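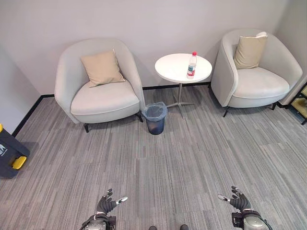
**Teroma adds Zatine screens to its ad booking platform**

Media buyers using Teroma can now book digital out-of-home inventory from Zatine through the same console they use for web display. The integration went live on Wed 8 September and covers 1,923 screens in transit and retail locations. A further 467 roadside panels are pending technical checks.

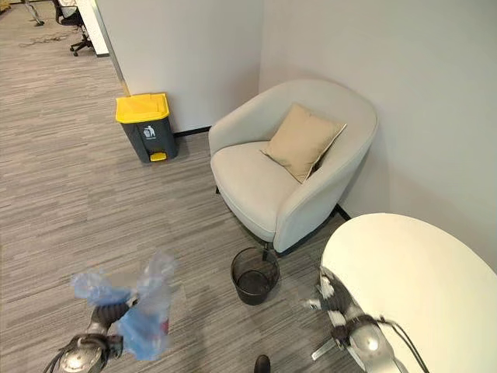

*A corner of the office, with a round white table.*

Bookings are sold in hourly blocks, with a minimum of 2 blocks per site. Creative files must be submitted as MP4 or JPEG. Play logs are returned daily and can be exported by site, campaign or format.

Jondov, which has supplied audience data to Teroma since May, will provide impression estimates for each screen. Matsuda remains the default ad server. Existing account holders do not need a new contract, but must accept the revised rate card before placing an order.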